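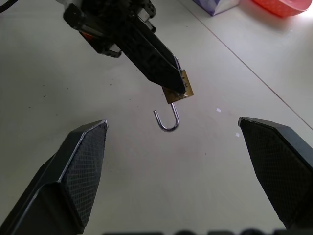 Re: [robotclub] Padlock handover, and what do we do about the right arm?

Hi all,

Sorry for the slow reply, I had marking up to my ears and then the van needed its brakes doing. I've put my answers under Eino's bits so you don't have to scroll up and down.

Eino Honkanen wrote:
> We got the two arms passing the padlock to each other on Enus, but only when
> I drive both of them by hand. As soon as the policy takes over the receiving
> arm it closes too early. I have 241 recorded handovers now. Is that enough, or
> should we keep going before we train again?

Keep going, I'd say, but change what you're recording first. I sat down with a big pot of tea and watched a good chunk of the 241, and nearly all of them start with the padlock held the same way: brass body in the upper gripper's jaws, shackle hanging down and open. Lovely and tidy, but it means the receiving arm has learnt one single picture of a padlock. Tilt the thing a bit and it hasn't a clue. Could whoever's on the leader arms next please start with it turned a few different ways? Body twisted left, body twisted right, shackle swung round to the back. Don't go mad, just be a bit less neat than you naturally are (Eino, I'm looking at you).

I'd also leave the shackle open for the whole of this batch. I know the task sheet says the judges can hand it over locked or unlocked, but mixing the two now will only muddle us, and the open one is harder anyway with that long leg sticking out to catch on a finger. We can do a locked batch afterwards if there's time.

> The early closing looks to me like a camera problem. From the wrist the
> shackle looks much nearer than it is.

Yes!! I think you've got it. Looking from the wrist camera you get your own two fingers filling the bottom of the view and the padlock floating somewhere between and above the tips, and with a pale tabletop behind it there's very little to tell you how far off it is. I tried judging it by eye from the stills and got it wrong over and over, so I don't blame the poor policy. Two things we could try:

First, use the overhead camera as well. Tshabalala already has the mount for it, it just never got wired into the recording script. I had a go at that last night and I think it's only a matter of adding it to the config and making sure both streams start together. I'll push a branch once I've tested it on the actual rig, as at the moment it has only ever run on my laptop with a webcam pointed at a mug.

Second, and this is cheap, slow the last bit of the approach right down in the demos. At present everybody swoops in and squeezes in one go, me included. If we come in, stop, then close, there'll be lots more footage of the nearly-there position and a clear point where closing begins. It feels daft when you're driving but I'm fairly sure it'll help.

> Gripping force: I've had it at 70 on both sides. On Disico they ran 100 and
> never dropped anything.

Ah, but Disico was foam blocks! You can squeeze a foam block as hard as you like. With a flat brass body, too much force and any little misalignment makes it pivot in the jaws, and then the shackle swings round and clouts the other gripper. I'd stay at 70 for the arm that's giving and perhaps try a touch lower for the one receiving, just until it has a proper hold. The crosshatch pads are good and grabby so I'm not too worried about it slipping. If you do change it, write the number in the log sheet next to the run, please please please. There's a whole evening of recordings from before Easter where I've no idea what the force was, and we had to bin the lot.

> Do we care about the background? I left a few things out on the table at the
> far end.

Not for now. I'd even say leave a bit of clutter at the back and shift it about from one session to the next, as the hall at the competition is bound to have all sorts going on behind the table. Same goes for the specks on the tabletop. I wouldn't scrub it spotless before every run. What I would do is keep the middle clear, so that if the padlock gets dropped it lands somewhere we can reach without leaning across a live arm. Which brings me to my moan: hands OUT of the workspace until both arms are paused. I saw someone dive in for a dropped padlock in episode 88-something (the file ends in 881, if you want to find it and feel guilty) with the left arm still moving. It's a slow arm, but it's still an arm.

> Last question, who is writing this up for the Cevell entry?

Me, apparently, unless someone younger and keener would like to. The entry has to be in by the start of July and they want two pages plus a short clip. I've got the intro done and a rather rough bit on the teleoperation setup. What I'm missing is a plain explanation of how the handover is split between the two arms, i.e. which one decides when to let go. Eino, could you write me a paragraph on that? It doesn't need to be polished, I'll fiddle with it. Mention the tug check too, where the giving arm waits to feel a pull before it opens. I thought that was a smashing idea and I'd like the judges to know it came from the students.

Oh, and for those who missed the last session: the cable on the upper arm is still being a nuisance at full stretch. I've ordered some longer clips. Until they turn up, keep an eye on it when you rotate the wrist and back off if it starts to go tight.

I can open the workshop from half past four as usual, and I'll stay till seven if people want a long go at recording. Bring a spare padlock if you've got one knocking about at home, any size so long as it isn't enormous. It'd be nice to see whether the policy copes with one it hasn't met before. And if anybody has borrowed the small hex keys, they need to come home, I had to do the last finger swap with a set from my bike bag and one of the screws is a bit chewed now.

Cheers,
M.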